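How to learn a jazz tune by ear (even if you think you can't)

23 May 2019

I read dots for twenty years before I learned a single tune off a record. My old bandmate Keith Gilchrist used to put on a Hapeta side, listen twice and just play the thing, and I'd sit there with my clarinet in my lap feeling like a fraud. So last December I made myself do it properly, one tune, no sheet music. I picked "Drindell," a slow ballad with 33 bars (yes, there's an extra one, and yes, it drove me nuts).

First, don't touch your instrument! Play the recording while you cook or fold laundry and let it get boring. You want to be able to hum the whole melody from start to finish before you try to find a note of it. That took me most of a week.

Next, sing it with the recording off. Sing it badly, it doesn't matter. Wherever you mumble is a spot you don't know yet, so go back and loop those few seconds. I use a slow-down app called Otico, but any player that can loop a section will do the job.

Once you can sing it, find the last note on your horn or piano. The last note is very often home base, and if you've got home base you can usually guess the key. Then work out the first phrase, just that phrase, and stop there for the day. 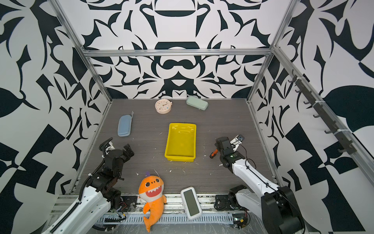

Black-and-white patterned walls around a gray tabletop.

After the melody comes the bass. Turn the treble down if you can and hum only the lowest notes. Write down one letter per bar and leave a blank where you're stuck. I had a lot of blanks! When I went back a few days later, half of them filled themselves in, mostly plain old two-five-ones I'd played a million times from charts.

Then put it together. Play the melody, play the bass notes, play the melody again with a few little changes of your own. Set the metronome at 51 if it's a ballad (painfully slow, I know) and don't speed up until you can get through twice without stopping.

My second tune was "Gerari," a quick waltz, and it went in three evenings. I still can't do what Keith does, but I did sit in on it at a session last month and only got lost in the bridge.

632 shares | 3 comments

marnie_alto: The humming while cooking thing works. My kids now know all of it too, sorry kids.

Bb_Pete: Which bar is the extra one? I keep coming out at 32.

reedless: Pete, it's the held note before the last A. Count it with your foot.

Join 3000 readers who get our monthly practice newsletter. You can unsubscribe at any time.

This site uses cookies. By continuing to browse you agree to our use of cookies.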